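Folding school comes to Flendport

I stopped by Vadell's new place in Flendport in April, and I have to say it looks nothing like the laundry I used to write about! The company has 238 people on the payroll, most of them on the wash floor, and 5 of them have now moved over to teaching machines how to handle clothes. They do it with hand-held grippers, one garment at a time, on an ordinary bed. 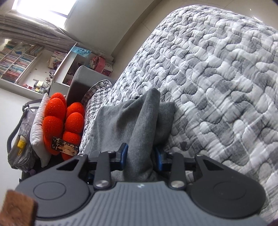
Janka Rusnák folded by hand for years before she switched. She told me the new job is easier on her back and harder on her patience – you have to slow right down, and soft knits are the worst (they slump the second you let go). She works 30 minutes on, then takes a break, and she'd like the breaks to be longer. The recordings go to Matar, the firm building the folding system, which everybody on the team calls Iris.

Ward Hermans runs the shifts and says no folding jobs go away this year. After that he wouldn't promise me anything. Two of the folders I talked to had already asked him for a spot on the team, and one told me she wants no part of it.

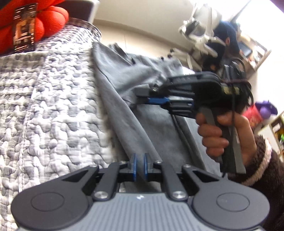

Gray garment on the bed at Vadell, with two grippers at work.

Matar plans to try Iris on the evening shift first, and I'll go back when it does.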